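Barura Opens Repair and Swap Counters for Jewelry and Small Accessories at Its Tamihana Store

TAMIHANA, June 2020 - Barura, the secondhand accessories retailer, today announced that it has opened a repair counter and a swap counter at its Tamihana store. Customers can bring in broken or unwanted jewelry and small accessories and have them fixed, trade them for store credit, or hand them over to be taken apart for reuse.

The two counters occupy the front of the ground floor, where the company used to sell handbags. Handbags have moved upstairs.

"People were already coming in with a broken clasp in an envelope and asking if we knew anyone," said Maxine Hoani, general manager of Barura. "We did know someone, and she has now joined us full time. It made sense to put the bench where customers could walk straight up to it."

The bench is run by Bergþóra Eskildsen, who trained as a goldsmith and previously ran the workshop at Jollurari, a jewelry maker that supplies parts to the store. She and her staff handle restringing, clasp replacement, chain soldering, stone resetting and cleaning. Watch batteries and straps are also covered. Work on watch movements is not offered at this time.

Simple repairs are done while the customer waits. Anything that requires soldering is held overnight, and stone setting takes up to a week. Prices are posted at the counter and start at $2 for a replacement jump ring. Customers receive a written quote before any work begins, and there is no charge for the quote if they decide not to go ahead.

The swap counter works on a credit system. Staff look over each item, agree on a value with the customer and load the amount onto a store card. Credit can be spent on anything in the store, including repairs, and does not expire. Items do not need to be matched, boxed or in working order. Single earrings are accepted.
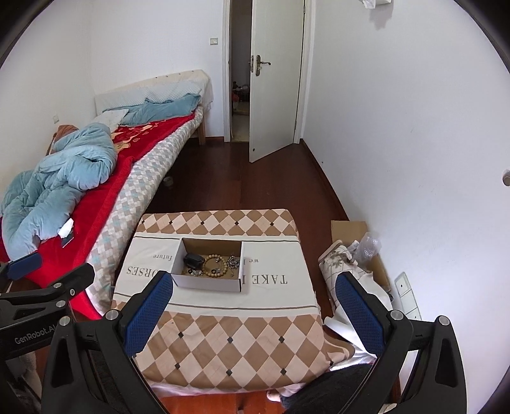
A small box of accessories, including a wooden bead bracelet and a silver chain.

Items accepted for swap include necklaces, bracelets, rings, brooches, cuff links, key rings, hair clips and small cases. The store does not take pierced body jewelry, items with exposed sharp edges or anything marked as containing lead. Precious metals are weighed in front of the customer and credited separately under the posted rate for the day.

The company tested the system at its smaller Destia location before bringing it to Tamihana. During the trial, 129 customers used the swap counter, and staff took in 300 pieces of jewelry for resale or parts. Beaded bracelets were the most common item, followed by chains with broken clasps.

"A chain with a bad clasp is a ten-minute job, but it will sit in a drawer for years," said Eskildsen. "Beads are the same. The cord wears out long before the beads do. We restring on coated wire or knotted silk, depending on the weight of the piece and how often it will be worn."

Pieces that cannot be resold are sorted by material. Beads, findings and usable lengths of chain go into open bins near the bench and are sold by weight to hobbyists and schools. Scrap silver is sent for refining.

Barura has also set aside wall space for work by local makers using salvaged parts. The first display is by Huệ Chu, who makes long necklaces from odd beads and old coat buttons. Her work will stay up through the end of August and is priced individually. Makers interested in a later display can leave a portfolio at the front desk.

To support the opening, the company has hired additional bench and counter staff and bought a second ultrasonic cleaner. It has also built up a stock of 1000 clasps in common sizes and finishes so that most replacements can be made on the spot.

"Matching the finish is the part customers care about most," said Hamish Paewai, who manages purchasing. "If a clasp is too bright, it looks like a repair. We buy in several tones of silver and gold plate, and we keep a tray of older clasps for pieces where a new one would look wrong."

The counters are open during regular store hours, Tuesday through Saturday. Appointments are not needed for repairs or swaps. Customers with large collections, such as those settling an estate, are asked to call ahead so that a private table can be reserved.

About Barura
Barura buys, repairs and sells secondhand jewelry and accessories from its stores in Tamihana and Destia.

Media contact
Heather Halliday
Communications, Barura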